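夹不起来的那本书
——Staltutthorpe开放日参观及Granditard夹爪改进报告

参观日期:2021年6月24日
课题组:三人(我负责写,另外两位负责画图和打印,错别字算我的)

一、先说我们自己的麻烦

我们组的课题叫Granditard。名字是起组名那天拿几个单词拼出来的,没有含义,老师问过两次,我们两次都答不上来,后来她就不问了。

题目本身很简单:做一个夹爪,把低年级阅读角里还回来的绘本放回架子上。阅读角一共有373本绘本,登记表是我一行一行敲的,所以这个数我记得特别牢。小朋友看完书喜欢平着往桌上一扔,摞成歪歪的一堆,放学以后值日的同学再一本一本插回去。我们就想,这件事能不能交给机器呢?

开题的时候我们觉得最难的是“认书”,就是机器怎么知道这本书该去哪一格。结果还没走到认书那一步,就卡在“拿书”上了。绘本太薄、太大、太滑。它平躺在桌上,夹爪从上面下来,两根手指一合,夹到的是空气,因为书只有那么一点点厚。要是从侧面去铲,书就被推着往前跑,一路跑到桌子边上,啪,掉下去。我们第一版夹爪的手指是圆头的,参考的是网上抓积木的那种,抓积木特别帅,抓绘本简直是灾难。

第二版换成了扁手指,前面削成斜面。这回偶尔能把书边挑起来一点,可是挑起来以后书会转。一本300克的绘本,你夹住它的一个角,剩下的重量全压在另一头,手指贴得再紧它也慢慢往下歪,歪到最后就从手指中间滑出去了。我们试过在手指上贴橡皮筋、贴双面胶(这个千万别学,封面会掉皮,我赔了一本)、贴防滑垫,都只好了一点点。

所以当老师说可以报名去Staltutthorpe的开放日,而且里面有一个展示是用夹爪整理桌面物品的时候,我们仨几乎是同时举的手。

二、去之前准备了什么

老师要求每个组去之前写一张问题单,回来以后对着问题单写报告。我们的问题单本来有满满一页,大部分是“你们的机器人多少钱”“能不能摸”这一类,被老师用红笔划掉了。最后留下来的是下面这几条:

薄的东西平放在桌上,第一下怎么拿起来?
拿起来以后怎么不让它转?
往窄缝里插的时候,怎么知道对准了?
手指用什么材料,做成什么形状?
如果失败了,下一次怎么改?

我自己还偷偷加了一条,想问问他们的线是怎么整理的。我们组桌子底下的线已经到了谁都不敢踢一下的程度。

另外我们带了第二版夹爪过去,装在鞋盒里,路上手指断了一根。回来的时候断了的那根也找不到了。

三、路上和进门

Staltutthorpe离学校不算近,坐车要换一趟。到了以后先在大厅排队领贴纸,每个人胸口贴一张,颜色代表分组。我们是跟着一位讲解老师走的,她说话非常快,走路也非常快,后面的同学基本是小跑。

先看的是一间摆满旧设备的走廊,讲的是工厂里的机械臂以前怎么编程:人拿着示教盒,一个点一个点地记,记完了再让机器照着走。有同学问,如果零件歪了一点怎么办?讲解老师说那就夹歪了呗,大家都笑了。我没太笑出来,因为这就是我们组现在的状态。我们的程序里写死了书的位置,书偏一个手指宽,后面全错。

然后才到Triantafyllou展示区。名字特别长,我抄在本子上抄了三遍才抄对。展示区铺着灰色地毯,里面有架子、立柱、帘子,还有好多好多的线。我当时心里一下子就舒服了:原来大家的地上都有线!那条偷偷加的问题也不用问了。

四、手持夹爪的演示

我本来以为会看到一条大机械臂,结果展示的老师直接坐下来,一手抓起一个夹爪,就开始干活了。两个夹爪都是拿在人手里的。

她的解释是这样的(我按自己听懂的写,有错请老师指出来):想让机器人学会一件事,可以让人先做很多遍,把过程记下来给它学。人要是直接用自己的手做,机器学起来会很别扭,手指太灵活了,机器没有五根手指。所以干脆让人也拿着夹爪做,人能用夹爪做成的动作,机器装上差不多的夹爪以后也有机会做成。夹爪上带着小相机,手怎么走,相机就跟着看到什么。记录下来的东西进到他们自己的软件Laltuvance里,一段一段存好。

我觉得这个想法聪明极了。我们组之前一直是在电脑前面想“手指应该走到哪个坐标”,从来没有人拿起夹爪自己试过一次。自己的手都没用它夹起来过的东西,凭什么要求程序夹得起来呢?

演示的任务正好跟书有关,看到桌上那本绘本的时候我们组三个人互相掐了一下胳膊。《最棒的礼物》!一封面挤满了五颜六色的小怪物和小动物,特别热闹。桌子另一头立着一个半透明的架子,上面有一排竖着的尖齿和空档。

她先让我们安静看,看完再问。于是围着桌子的一圈人真的就安静了,连最爱讲话的那几个也没出声。
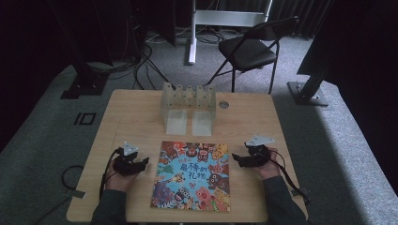
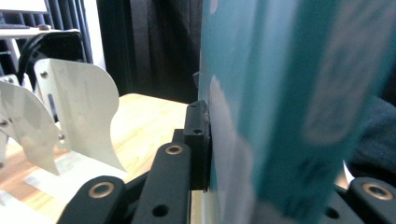
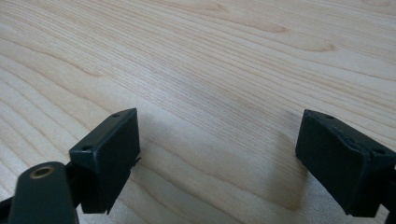 Staltutthorpe学生课题报告集 第3卷第2期 第373页

五、我记下来的细节

先讲手指。我之前一直觉得好的夹爪手指应该很复杂,要有弧度,要有花纹,最好还要软软的。可是他们这副手指就是两个方方正正的块,里面那一面是平的,顶上有小圆孔。第三张里两块手指隔着一段桌面对着,中间没有夹东西,形状能看得很清楚。我们负责画图的同学盯着它看了好久,回来的路上说了一句“我画了一个学期的曲面是为了什么”,然后一直没再讲话。

平的手指为什么适合书?展示老师让我们自己想。我的理解是,书也是平的,平面贴平面,碰到的地方大,书想转就没那么容易。我们的斜面手指挑书边的时候好用,可是夹住以后真正贴着书的只有一小条,难怪它要转。

第二张里有一大片印着白云一样图案的蓝绿色,竖着贴在黑色的手指旁边。我特别喜欢它糊掉的样子,感觉一眼就明白薄而大的东西到了夹爪跟前是什么样:它一下子就把半边视野占满了!我们以前总说“让相机看着夹爪前面就行了”,可是当前面立着这么大一块东西的时候,相机还能看到多少架子呢?这个问题我们问单上没有,是后来才想到的,已经写进下一步计划里了。

再讲连杆。夹爪前面那几根黑色的连杆,转动的地方镶着黄铜色的圈,中间是深色的孔。我们的第二版在同样的位置是塑料直接套螺丝,越转越松,松到后来手指自己会点头。负责打印的同学马上在本子上画了一个圈,旁边写“买!!”。至于买哪一种、多大的,我们还在查,因为那天光顾着激动,没有量尺寸。

还有一个东西我到现在也没弄懂,两个夹爪顶上各有一块浅灰色的三角形小板,装在短短的柱子上。我排在提问的队伍里本来是要问的,轮到我的时候我一紧张问成了“这个重不重”。老师说你拿拿看。于是我就拿到了。(所以也不亏!)

六、轮到我们自己上手

拿在手里的感觉跟看别人拿完全不一样。看的时候觉得不就是夹子嘛,家里烤肉的夹子我也用过。真的拿起来,首先手腕的位置就不对,我习惯手心朝下,夹爪的手指却要朝着桌子中间,转来转去胳膊肘都撞到旁边的同学了。线也会拖着你,手往前伸,线在后面轻轻拽一下,虽然力气不大,但是你会分心。

我的第一次尝试:两个夹爪从左右两边往中间推,想把书挤起来。书没有起来,书原地转了小半圈,封面上的小怪物全都歪着头看我。

第二次我学乖了,先用左边的夹爪把书顶住不让它跑,再用右边的去找书边。这一次右边的手指碰到了书脊,书脊比书口厚一点点,手指有地方可以使劲。书抬起来了一条缝!我一高兴,左手松了,书又拍回桌上,声音特别响。

第三次我把书往自己这边拖,让它有一小截伸到桌子外面,然后从桌边夹住伸出来的那一截。这个办法是我们组画图的同学在旁边喊的,他自己后来说是在家里拿扑克牌的时候想到的。这次夹住了,稳稳的,从上面和下面同时夹,书一点都没有滑。全场有一点掌声(主要是我们组自己鼓的)。

但是接下来要把它竖起来插进架子,这里我又不行了。夹住的是书的下边,竖起来以后手要翻过来,胳膊拧成麻花,书顶在尖齿上面,左戳一下右戳一下就是进不去。展示老师在旁边说,你可以换手呀。我才想起来我有两只手。用左边的夹爪接过去,夹在书的上半部分,右边松开,再慢慢往下放。最后书有没有插好?没有,它斜着卡在两个空档之间,排在我后面的同学已经开始叹气了,我就下来了。

我们组另外两位也都试了。负责打印的同学最厉害,从头到尾动作很慢,慢得像放慢动作,书插进去的时候几乎没有声音。我问她有什么秘诀,她说她一直在看架子,没有看书。我后来想了很久,觉得这句话应该写进报告里。我一直在看书,怕它掉,所以对架子在哪里全靠猜。

七、问答时间

后面是自由提问,我把听到的、跟课题有关的记在下面,顺序有点乱。

有同学问要做多少遍机器才能学会。老师说看任务,也看做得好不好,做得乱七八糟的遍数再多,机器学到的也是乱七八糟。我立刻想到我那三次。她好像看出来了,说失败的那几段也有用,但是要标记清楚是失败的,混在里面会出问题。Laltuvance里每一段都可以打标记,她当场给我们看了一下界面,字很小,我站得远,只看到一长条列表。

有同学问为什么不用吸盘。这个问题太好了,我们组也吵过。老师说吸盘吸光滑的封面没问题,可是有的绘本封面上有洞、有烫金、有凸起来的花纹,还有那种布封面的,吸上去会漏气。而且吸住封面往上一提,书可能就翻开了。我补充一下我们自己的经验:用吸盘提一本没合好的书,它会像一只大鸟一样张着翅膀,很壮观,就是没法往架子里放。

我问的是,如果桌上不止一本书,摞在一起怎么办。她想了一下,反问我们阅读角的桌子能不能改。我愣住了。她的意思是,如果小朋友还书的时候就能让书立着,或者让书的一边伸出桌沿,那后面的事会容易非常多。机器做不好的事情,有时候改一改桌子就可以了。

这个思路我们完全没有过。我们一直觉得改桌子算作弊。回来以后问了课题老师,她说不算,但是要在报告里写明白改了什么。那就写明白:我们打算在还书的桌子上加一块垫板,垫板比绘本窄,书放上去以后两边都会伸出来。

八、对照问题单

薄的东西第一下怎么拿起来:找一个能让手指伸到书下面的地方。桌边可以,垫板也可以。硬从桌面上抠,人来做都很难,这一点我用亲身经历证明了。

怎么不让它转:手指面做平、做大一点,夹的位置尽量靠近书的中间。我们的斜面手指可以保留前面很小的一段,后面改平。到底留多长还没有定。

怎么知道对准了:没有得到完整的答案。从我们打印同学的经验看,眼睛要放在架子上。换到机器身上,也许需要一个不装在夹爪上的相机,从别的角度看着架子。需要再讨论。

手指的材料:我忘了问。只记得表面不反光,颜色很深。这一条算我失误。

失败了怎么改:每次都记下来,分清楚成功和失败,而且要写一句失败在哪儿。我们以前的记录本上只有“不行”“还是不行”“又不行”,翻回去根本看不出哪里不行。

九、回来以后已经动手的部分

回来的第二个星期我们就拆了第二版夹爪的电机,在后面装了一个把手,变成手持的。把手是一截旧跳绳的手柄,粉红色的,很丑,但是握着很舒服。手指的开合用一根拉线,食指一勾就合上。跟Triantafyllou展示区里的那种比起来当然是玩具,可是它能用!

我们三个人轮流拿着它夹阅读角的书,挑了一本硬壳的、一本软皮的、一本特别大的,每夹一次就在本子上写一句话。抄几句给大家看:

“硬壳,垫板上,夹住了,举起来的时候手抖,没掉。”
“软皮,垫板上,书自己弯下去了,像一块抹布。”
“特别大那本,夹住了,挡住脸,看不见架子。”
“软皮,夹在中间,好多了!”
“硬壳,拉线断了,换鞋带。”

软皮书会弯这件事在参观之前我们一点都没有想到,因为一直用硬壳书做测试。现在看来软皮书可能得夹得很深,让手指伸到书的中间去,那么手指就要加长,加长以后又容易晃。画图的同学正在画加长版,他这次画的是两个长方体,画得飞快。

架子也换了。原来是铁丝的书立,中间的空档太宽,书放进去就倒。现在我们用硬纸板剪了一排尖齿,样子学的是演示桌上那个半透明架子。纸板尖齿的坏处是软,书角戳几下就塌了,好处是塌了再剪一排就行。

十、8月的安排

暑假里我们有两个人在学校附近,可以来实验室,另一位要回老家,负责在线上改图纸。8月的计划暂时是:

换掉连杆转动处的塑料孔,装上金属的,先把“手指点头”的毛病治好。
加长手指做出来,硬壳和软皮都试一遍。
在架子侧面固定一个相机,看看插书的时候能不能看清空档。
把手持夹爪借给值日的同学用,让他们也做,然后看看大家做法一样不一样。(我猜很不一样。)
整理桌子底下的线。这一条从开学就在计划里了。

如果这些都顺利,再考虑把电机装回去。我个人希望粉红色的把手能留着。

十一、不足的地方

参观的时候记得太少,拍手拍得太多。尺寸没有量,材料没有问,三角小板是什么也没有搞清楚。带去的夹爪因为断了手指,没好意思拿出来给展示老师看,现在想想应该拿出来的,断了也可以问为什么会断。

关于Laltuvance怎么把人做的动作变成机器的动作,我只听懂了前半段,后半段讲到学习的部分我跟不上,本子上写着“这里问号”,后面真的画了一个很大的问号。报告里就不硬写了,等我弄懂了再补在附录里。

附:垫板草图和夹书记录本的复印件交在老师那里,记录本第一页的番茄酱是我弄的。赔的那本绘本已经还到阅读角,登记表上的编号没有变。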